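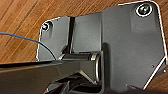 The Levelden Roll is a medieval route map drawn on a single long strip of parchment, showing the road from the market town of Levelden to the coast at Workeddale. It belongs to the family of strip maps, in which the land on either side of a journey is squeezed into a narrow band and the road runs more or less straight from one end to the other, whatever bends it took on the ground. Few maps of its kind are such a pleasure to follow with a finger.

Layout

The roll is made of seven skins sewn end to end. It is read from the bottom upwards, so that the traveller always faces the top of the sheet and what lies to the left on the map lies to the left of the road. North therefore swings about from skin to skin. On the third skin it points almost straight down, which confused early cataloguers so badly that they took the river Dollari for two different rivers and gave one of them a name of its own.

There is no scale. Distance is given in days, each marked by a small red bar across the road, and the gaps between bars vary wildly. A dull day over the moor takes up hardly any room, while the crossing of the Dollari, with its ferry, chapel, toll house and three rival inns, fills the better part of a skin. The mapmaker gave space to whatever a traveller needed to know, and the result is wonderfully lively.

Place names

The roll carries 200 written names, in at least two hands. The first hand is neat and keeps to Latin for churches and religious houses. The second, later and much hastier, adds fords, wells and warnings in the local speech, among them "bad after rain" and "ask at the mill". Eighteen of the names are found in no other source. Kerubo Biwott's study of these argues that most belong to farms abandoned within a few generations of the map being drawn, and her identification of the lost hamlet of Overwick, beside the 19th red bar from the foot, is now widely accepted.

Purpose

Older writers thought the roll was carried on the road. Natalia Tlapale has pointed out that the lower edge, which would have been handled most, is the cleanest part of the whole object, and that the heaviest wear falls in the middle, around the ferry. She suggests it was kept in a hall and unrolled on a table for planning, for settling disputes over tolls, and perhaps simply for enjoyment. The second hand's practical notes are harder to fit into this picture, and the question remains open.

See also
Strip map
Pilgrim itineraries
Dollari ferry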